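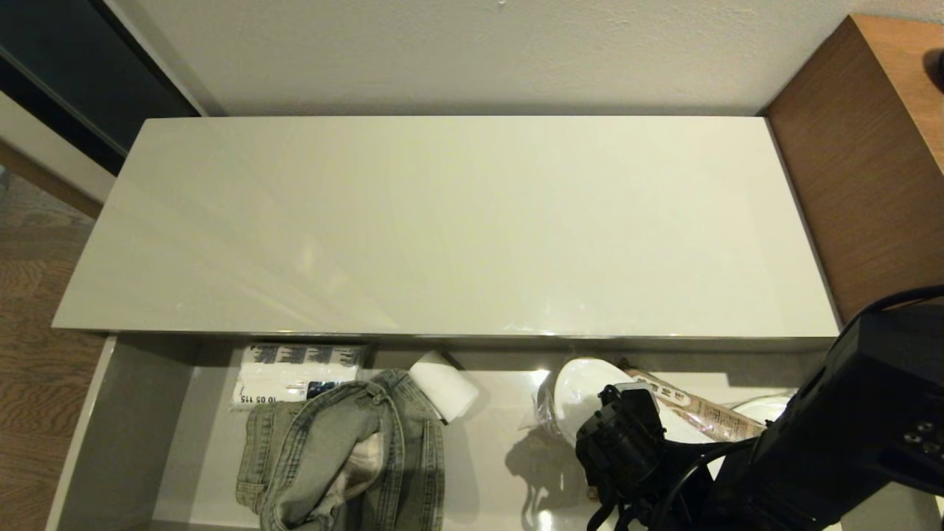
I kept my grandmother's letters in a shoebox for nine years before I did anything with them. There are 136 of them, mostly written to her sister, and they came to me when the house in Leite was sold. I moved the box from one apartment to the next and told my cousins I was going to sort it out. What got me started was needing the space. We have a low gray cabinet against a white wall at home, with glossy drawer fronts, and I wanted a full drawer in it for table linen. The shoebox was in the way, so it came out and went onto the kitchen table, and that evening I read the first 20 letters.

My Vietnamese is fine for talking and slow for reading. Handwriting makes it slower. My grandmother left off tone marks when she was in a hurry, and she was often in a hurry, so a word could be one of three or four things until I got to the end of the sentence. I asked Hường Ngô to help. She taught school before she moved here and reads that generation's handwriting without trouble. We met at her place in the evenings through most of the spring. She read aloud and I typed.

Most of the letters are about money, weather and who was sick. There is a long run about a sewing machine that two households were sharing, and it takes six letters to settle who gets it in the dry months. I had expected more about the move. She mentions it in one line, between the price of rice and a question about a cousin's tooth.

The order was the hard part. Fewer than half are dated. Bảo Nông, my cousin on that side, suggested going by the paper, and that worked better than I thought it would. She bought writing pads and used each one up before starting another, so letters on the same ruled paper mostly belong together. After that we used births. If a baby is crawling in one letter and walking in another, you know which came first.

I scanned everything at 600 dpi, front and back, envelopes too. I flattened the worst folds under a dictionary for a few days and left the others alone. Please don't iron old letters. I read that tip in two places and tried it on a blank sheet from the back of a pad, and it went brown at one corner.

The originals are now in folders in an acid-free box on the closet shelf. The typed copies went out to the family in August. Tâm Hồ has already written to say I have two of the aunts mixed up in the sewing machine letters, and she is probably right, so a corrected version will follow once I have gone back over those pages with her on the phone.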